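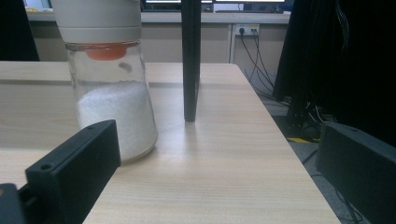 Sugar and salt are both made of tiny crystals. If you leave them in an open bowl in a damp kitchen, the crystals stick to each other and turn into hard lumps. The reason is water you can't see. Air always has some water in it, called water vapor, and on a rainy day it has more. A good jar keeps most of that air out. Look for the bright orange band inside the neck of the glass jar, just under the lid. It is a rubber seal, and it does most of the work.

How does a seal work?

Glass is hard. A hard lid on a hard jar always leaves small gaps, even when it looks closed. Air can slip through a gap thinner than a hair. Rubber is soft and springy. When you push it into the neck of a jar, it gets squashed a little and presses back against the glass all the way around. The gaps fill up, and the air has a much harder time getting in.

You can feel this yourself. Push a seal like that into a jar and it drags against the glass. Pull it out and it may make a small pop.

Why do the crystals stick?

Each crystal has flat sides and sharp corners. When water vapor touches a crystal, a very thin layer of water forms on the outside, and a little of the sugar or salt dissolves in it. Now the crystal is sticky. Where two crystals touch, the sticky layers join. Later the air gets drier, the water leaves, and the dissolved part turns solid again. It works like glue between the two crystals. When this happens to thousands of crystals, you have a lump.

Salt and sugar don't do this in quite the same way. Table salt starts pulling in water when the air is fairly damp. White sugar needs the air to be damper still. Brown sugar is the odd one. It is supposed to be a little moist, and it goes hard when it dries out. A tight jar is good for brown sugar too, but there the seal is keeping the water in.

Try it at home

You will need 3 small dishes, some table salt, a jar with a rubber seal and a teaspoon. Ask a grown-up before you start.

Put one teaspoon of salt in each dish. Leave the first dish on a shelf in the kitchen. Put the second in the bathroom, where people take showers – up high, away from splashes. Tip the salt from the third dish into the jar and close the lid.

Look at all of them every morning for a week. Touch the salt with a dry finger. Write down whether it feels loose, sticky or hard. Yabsira Hadgu's class at Urwood tried this in June, and the bathroom salt had a crust on it by the fourth morning. The salt in the jar still poured. Yours may be different if your house is very dry.

Throw the salt away when you are done. Don't eat it.

Looking after a seal

Rubber gets old. It can crack or go stiff, and then it stops pressing against the glass. Wash the seal in warm soapy water, and let it dry all the way before you put it back. A wet seal would put water right where you don't want it. Use a dry spoon in the jar, too – one wet spoon can start a lump.

Words to know

Crystal: a solid with its tiny parts lined up in a regular pattern.
Dissolve: to mix into a liquid so well that you can't see the pieces anymore.
Water vapor: water in the form of a gas.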